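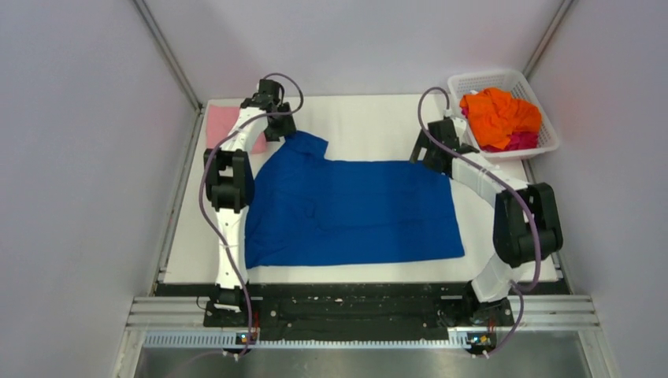 Folding big flat things without losing your mind
Laundry & Linens, page 1 of 8

grodoma_gal wrote:
Hello all! I finally gave up on folding in my lap in front of the TV and cleared a proper table for it – flat, white, nothing on it but the wash – and I can't believe I waited this long. My trouble now is wrinkles. I lay a piece out wide, smooth it from the middle, pick up a top corner to bring it over, and the whole upper side bunches up on me. What do you all do?

Ingeborg Brinkmann wrote:
Oh, I know that bunching well! Two corners at once, dear, always. If you lift only one, the cloth has to go somewhere and it goes into creases. My mother taught me that in Zirkville when I was 8 and I've never had reason to change.

ferri77 wrote:
I'm going to disagree a little, Ingeborg. Two corners is fine for a pillowcase, but on anything wide my arms give out. I pinch one corner, lay it down where I want it, then go back for the other. A few soft wrinkles never hurt a towel.

Ingeborg Brinkmann wrote:
A towel, maybe. Not a tablecloth, and certainly not a dark blue one, where every line shows!

hultano_mike wrote:
Does the small stuff get its own pile with you folks? I do washcloths last and they always end up shoved off to one side.

grodoma_gal wrote:
Mike, same (mine are mostly pink, don't ask how). Trying the two corners tonight – I'll let you know how the sheets go.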